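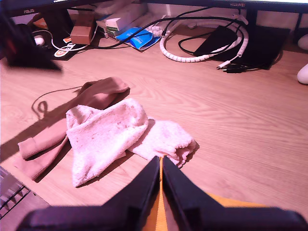

Ticket: Glucose readings not reaching Gorkham clinic portal
Status: Resolved
2 min read

Reported: March 16, 2024. Readings from Culesska meters show on the patient's phone but not in the clinic portal. Gorkham has 835 patients on meters, and 135 of them are affected. No readings were lost on the phones.

Checks made

1. Restarted the Ceralen sync service. No change.

2. Compared app versions. All affected patients are on the newer one. Patients on the October version sync normally.

3. Looked at one affected account. The phone held 1,000 readings and the portal had 322. Uploads stopped at the same reading each time.
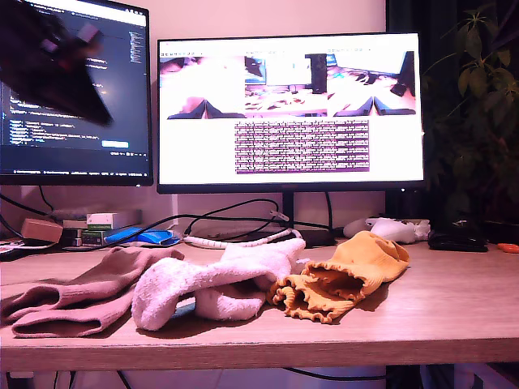
4. Opened that reading. It had a meal note with a line break in it. The portal rejects the note and drops everything queued after it.

Fix

Tzanetos import filter changed to strip line breaks from notes. Queues were resent overnight and the counts now match. Patients do not need to do anything. Clinic staff should reload the portal page before reviewing insulin doses.

Comments (3)

portal_user4: Same thing at our site. Does the filter change cover us too?

support: Yes, it went to all sites.

nightshift_rn: Counts match on our end. Two patients had to open the app once before theirs came through.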